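Should I push through book two of a fantasy trilogy if I only liked the last third of book one?
Posted in Reading Help – Fantasy & Science Fiction
March 7, 2022

Trí Võ

Hi all, first post so be nice! I just finished The Salt Ledger, book one of the Prulemcombe trilogy, and I'm stuck on whether to keep going. My library only has book two in print, and there's a wait on it, so I'd like to decide before I put my name down.

My trouble is that I was bored for most of it. The first 300 pages are Chu walking from one toll house to the next and having the tax law of the river towns explained to her. I get that it matters later (I think it does?) but I kept putting the book down and picking up something else. I started it in November, if that tells you anything. Then she gets to Camunik, the old magistrate dies, and suddenly I'm reading at two in the morning with work the next day. The chapter with the drowned bell was one of the best things I've read in a long time.

So is book two more like the toll houses or more like Camunik? I've seen people call it "slower but richer," which scares me a little. Also, do I need to remember all the family names? I've already lost track of who Stimik's half brothers are, and there seemed to be a lot of them.

Please no spoilers past the end of book one. I don't mind hearing about tone or pacing or who gets more page time.

Sheila Hartley

Oh, I was you! I gave up on The Salt Ledger twice and only finished it when I was stuck on a long train ride with nothing else in my bag. So take this from somebody who isn't a superfan, although I suppose I've turned into one since.

Book two picks up a few weeks after the magistrate's funeral and stays in the city nearly the whole way through. There's one long trip upriver in the middle, and I'll admit I skimmed part of it, but people are chasing each other for most of that trip, so it doesn't feel like the toll houses did. I'd say the pacing is closer to what you liked. It's a big book, though. My paperback runs 663 pages and the print is small.

What "slower but richer" means, I think, is that it spends a lot more time inside people's heads. Chu shares the book with two other narrators now, and one of them is Stimik. I know, I know. I couldn't stand him in book one either. His chapters ended up being my favorites, and I don't think it spoils anything to say he's funnier when you hear him from the inside. The other narrator is new and I never did warm up to her. She writes letters. Long ones.

On the names: there's a family tree in the front of book two, at least in my copy. Don't look at it too closely if you hate spoilers, because it gives away a marriage. I put a sticky note over the bottom half and just used the top. You only really need to keep hold of the eldest half brother, the one who runs the ferry. The rest mostly stand in doorways looking cross.

If you want a cheap way to test it, read the first 107 pages and stop. That takes you through the end of part one, and there's a dinner in there that will tell you for sure. If the dinner doesn't grab you, I'd take the book back and not feel bad for a second.
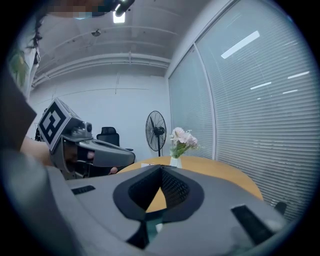 And do go back and reread the drowned bell chapter right before you start. I didn't, and I spent a good while confused about why everybody in the city was so upset over the ringing. It's short, you can do it over a cup of coffee. The last two pages are the part that counts.

One more thing – the audiobook of book two has a different reader from the first. She says Camunik with the weight on the middle, where the first reader put it up front, and it bugged me for the whole first hour. Nice voice otherwise. If your library has it as a download, you might get it sooner than the print one.

riverhag

Skip it. Book one is the good one and it works fine by itself. The second has 200 pages of letters about a canal and I don't care what anybody says about the dinner.

Trí Võ

Thanks, both of you! Sheila, that's exactly what I wanted to know. I don't love the sound of the letters, but more city and more chasing sounds good, and I'm kind of curious about Stimik now – I wanted to throw him in the river the whole time he was on the page.

I've put my hold in and I'm third in line. I'll reread the bell chapter while I wait and try the part one test when it comes. Riverhag, if I hit the canal and hate it, I'll come back here and say you were right.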